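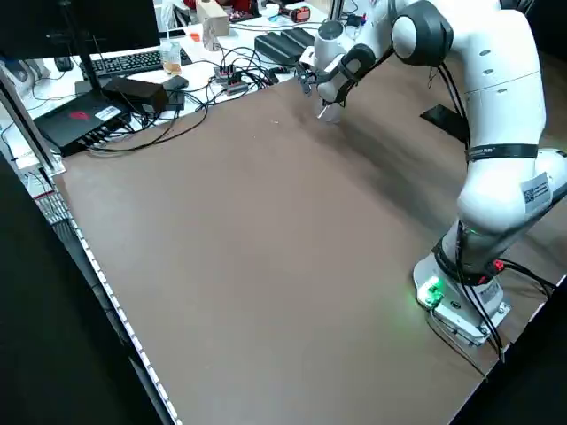

A robotic arm reaches across a brown tabletop.

The last streetcar on Trinier Street ran on a Saturday in July, and the city of Drircombe had the rails paved over before winter. People who grew up on the east side still call the road "the line." Their grandchildren use the name too, though there has been nothing on that street but car traffic for decades.

What the streetcar left behind was a strip of land. The company that ran it owned a 175-foot-wide corridor behind the shops, where it kept its sheds, its switching track and a turnaround loop. When the company folded, the land passed to the city, and the city held on to it for a highway connector that was drawn on every planning map and never built.

To make room for that connector, the city bought out the Sanna Flats, a neighborhood of small frame houses between the corridor and the river. The purchases took 18 months. Records kept at City Hall show 1134 residents living in the Flats when the offers went out. Most of them rented, and renters were given a moving allowance and 30 days. Owners were paid the assessed value of their homes, a figure that had not been updated since the war.

Marisa Sartori was nine when her family left. Her father had a shoe repair shop on the ground floor and the family lived upstairs. "A man came with a clipboard and measured the rooms," she says. "My mother made him coffee. She thought he was there about the gas."

The Sartoris moved across the river to an apartment with no storefront. Her father went to work for a shoe factory and did repairs at the kitchen table in the evenings for customers who were willing to take the bus over. By the time she was in high school, he had stopped.

The houses came down block by block. Two churches went with them, along with a grade school, a bakery and the union hall. One of the churches was rebuilt farther out. The other congregation met in a rented room for several years and then merged with a parish downtown.

State money for the connector dried up before any concrete was poured. The city fenced the land and leased pieces of it for parking and truck storage. In the 1980s a developer put up the Zisport warehouse on the north end, with a loading yard where the school had been. The rest stayed in grass and gravel.

Now the land is back in front of the city council. A draft plan released this spring would rezone the southern two-thirds of the corridor for housing, with shops along Trinier Street and a path down to the river. The northern third, including the warehouse, would stay industrial.

The argument is mostly over who the housing is for. The draft sets aside one unit in five at below-market rent. A group of former residents and their descendants wants a higher share, and it wants families who were bought out of the Flats to have first claim on those units. City lawyers have said a preference based on family history could be hard to defend. The group points out that the city has the names and addresses of every household it moved – they are in the purchase files.

Sartori has read through those files twice. They are stored in gray boxes on the second floor of City Hall, sorted by parcel number, and anyone can ask to see them. Each folder has an appraisal form and a photograph of the front of the house. Her family's folder lists the shop as "ground floor, misc. use."

She does not plan to move back. She has a house she likes, and a garden, and her sister lives four doors down. What she wants is for the old street names to be used again. The draft plan labels the new streets with letters, A through F, and says permanent names will be chosen later.

There is also the question of the rails. Crews doing soil tests near the old turnaround found a length of track still in the ground, under a foot of fill – bent at one end but otherwise whole. Engineers want it removed before any utility work starts. Some residents have asked that a section be kept in the path.

The council will take comments on the draft at a public hearing at 6:30 p.m. in the main chamber, and people who want to speak have to sign up at the door. Written comments can be left with the city clerk. A vote on the rezoning is expected in the fall.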